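Gredell Bench Set — read me first

Hi! If you're reading this you've probably just unpacked the archive and are wondering what the folders mean. I put this together in our shared workshop, on a table I built out of aluminum rail and a big pale board, with a pair of hand-held grippers I'd been tinkering with since October. It's a hobby build and the data is hobby data, so please be kind to it.

What's in it

There are 1,045 recordings of tabletop jobs done with two grippers, one in each hand. I kept 900 for training and put the rest in a folder called heldout. Please don't train on heldout and then write to me about your amazing scores (it's happened!). Every recording has the head camera video, the opening width of both grippers, and a one-line note typed by whoever was holding them. The notes are uneven. Mine are long, Aoi Chiba's are mostly two words.

The jobs

Cups, cloths, boxes with lids, and the ones I care about most, which are the cord jobs. A cord never lies the same way twice, and that's why I wanted plenty of them. For the power strip job you start with the strip lying on the board and both grippers open, fingers toward it, before anybody touches anything. The strip isn't connected to anything while we work with it — please keep it that way if you copy the setup at home.
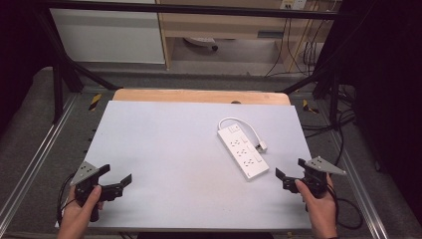 Ebere Ekwueme wrote back after trying the first release that the cord jobs were too short to be much use, and that a policy trained on them would grab the plug nicely and then have no idea what to do with the slack. Fair point! The second release has longer takes, and I stopped trimming the ends.

Known problems

The left gripper's width reading drifts after a long session. I re-zero it every 500 closes now, but early files don't have that fix. Two sessions were saved with left and right swapped; they're listed in swapped.txt and the loader flips them for you. The gripper cables wander into view a lot. I left those takes in.

Using it

Run check.py before anything else, it catches half-finished downloads. Haruto Hoshino wrote the loader and it's a lot tidier than mine was. Share it, change it, just keep this file with it.

Last edited 28th July. Still to do: rename the cloth folder, which has a typo in it.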